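Chapter 7
Looking After the Gripper and Wrist

What this chapter covers
7.1 The daily check
7.2 Finger wear and finger replacement
7.3 The wrist camera
7.4 Cables at the wrist
7.5 Keeping the cell log

Before you start, you should have read Chapter 4 (stopping and locking out the arm) and Chapter 6 (joint zero positions). You will need a 2 mm hex key, a lint-free cloth, a soft brush, and a copy of the log sheet from the back of the book.

Most of the faults reported on a small tabletop arm begin in the last few inches of it. The base and shoulder joints are heavy, slow, and well covered. The gripper is light, opens and closes all day, and touches everything the cell handles. When the arm drops a part or misses a pick, start at the fingertips and work back toward the base.

The cell used for the worked examples in this chapter is the Drikis bench cell at Lirkham. It has been in service since June and is kept by Thu Mạc, who also wrote the log entries quoted in Section 7.5. The arms work over a tabletop inside an aluminum extrusion framework, and a camera at the wrist looks down past the fingers. The work is handling soft and mixed goods. Bags are a large part of it. A bag handle is a good test of a gripper, as it is thin, it bends, and it slides out if the finger faces are dirty or do not meet squarely. 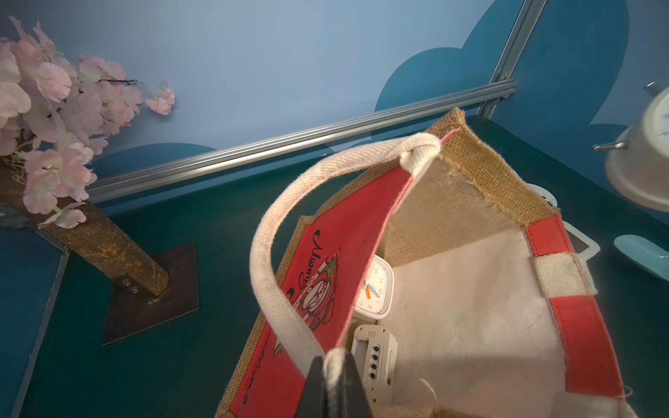 How often should the finger faces be cleaned?

Clean them at the start of each shift, and again after any run with jute, burlap, or other fabric that sheds. Use the brush first and the cloth second. Do not use solvent unless the finger maker allows it.

Fiber causes two separate problems. On the finger faces it acts as a slippery layer, so the same closing force holds less. In the slides behind the fingers it packs into the corners and adds drag. The controller reads the drag as contact and stops closing early. An operator who sees a weak grip will often raise the force setting, which hides the cause and wears the drive. If the force has to go up to do a job it did last week, clean the slides before changing any number.

The Drikis cell closes on handles at a force setting of 153. This is a controller value with no unit, and it cannot be carried over to another cell. The record of it matters more than the value. Write the setting on the log sheet on the day the fingers are fitted, and compare against it after that.

Finger wear

Fingers wear at the tip first. The wear is easy to miss because both tips round off slowly and the grip on thick parts stays good. The test is a strip of plain paper. Close the gripper on the strip at the normal setting, stop the arm, and pull the paper by hand. It should resist evenly across the width of the finger. If one side lets go before the other, the fingers are out of line or worn on that side.

At Lirkham the first pair of fingers was replaced after roughly 2490 closing cycles on fabric. The second pair was checked at 953 cycles, passed the paper test, and was put back. Neither figure is a service life. Goods, force, and speed all change the result, and each cell has to find its own interval. 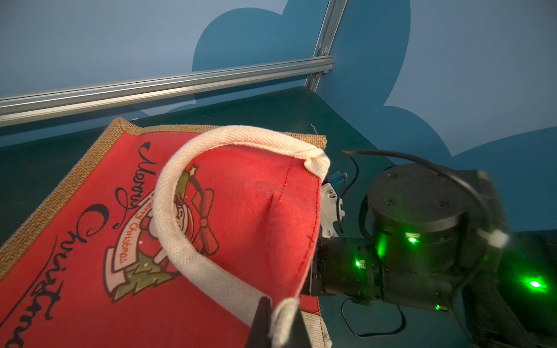

Replace fingers in pairs. A new finger set against an old one will meet it at an angle, and the paper test will fail on the first day. After fitting, open and close the gripper ten times at low speed with nothing in it, then set the zero again as described in Chapter 6. Skipping the zero is the most common mistake in this job. The arm will still run, but it will believe the fingers are closed when there is a gap between them, and thin goods will slip.

Cables also need attention whenever the fingers are changed. Any cable that crosses a moving joint needs a loop long enough for the full travel of that joint and short enough not to catch on the goods. Move each joint by hand through its range with the power off and watch the loop. Replace any tie that has cut into the jacket. Section 7.4 gives the loop lengths for the Zasitz and Wanyama wrist kits, which are not the same.

Terms used in this chapter
Finger face: the inner surface that touches the goods.
Slide: the guide that a finger travels along.
Closing cycle: one full open and close, with or without goods.
Service loop: spare cable left at a joint so that it can move.

7.1 The daily check

The daily check takes a few minutes and is done with the arm stopped and locked out. Begin with the fingers open. Look along both finger faces for fiber, cuts, and shiny spots, and brush out the slides from the wrist end toward the tips.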